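Tidby over-door towel rail, three months in

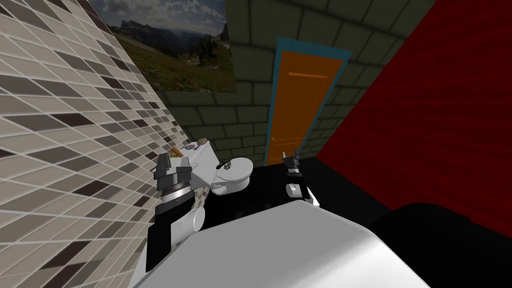
Bathroom with tiled wall and countertop.

Right, quick one as I'm meant to be packing. Bought the Tidby rail in July when we finally gave up on the stick-on hooks. Four of us, one bathroom, towels on the floor every single morning. Couldn't drill as we rent and the landlord is funny about holes in tiles. So over the door it had to be.

Came in a flat box, 3 bars, two long hangers and a bag of screws. Instructions are one sheet, drawings only. Took me 15 minutes and I did put the middle bar on upside down the first time. Allen key is in the box but it's rubbish, use your own if you've got one.

Fit. Check your door first!! Ours is an old thick one and the hangers only just went over. Had to take the foam pads off the back to get it to shut, then it rattled, then I cut the pads in half and stuck them lower down. Fine since. My sister has the same rail on a newer door in Judcombe and hers went straight on, no fuss.

Holds more than I thought. Two bath sheets on the bottom, hand towels in the middle, flannels up top. Bath sheets have to be folded lengthways or they drag on the floor, a bit annoying if you've got kids who won't fold anything. Mine won't. Drying is ok, not great. Thick towels hung double were still damp at bedtime, thin ones no problem. If you want them properly dry get a heated one and pay for it.

Finish has held up so far. One spot of rust by the left hand screw, size of a lentil. Rubbed it off with a bit of foil and put clear nail varnish over, hasnt come back. The end caps are the weak point. Lost one down the back of the bath in week two and Tidby don't sell them seperately. Asked twice. Second time I got a nice reply from a Joana Salgado who posted me a pair free, so fair play to her, but you shouldn't have to ask.

Also tried the Biven one before this, sent it back. Cheaper but only two bars and it scratched the paint on the door. Esteves do a wooden version that looks lovely, way out of my budget for something that holds wet towels.

Good: no drilling, easy to wipe, towels off the floor (mostly).
Bad: end caps, allen key, tight on thick doors.

Would I buy it again, yes, probably in the white. Four out of five.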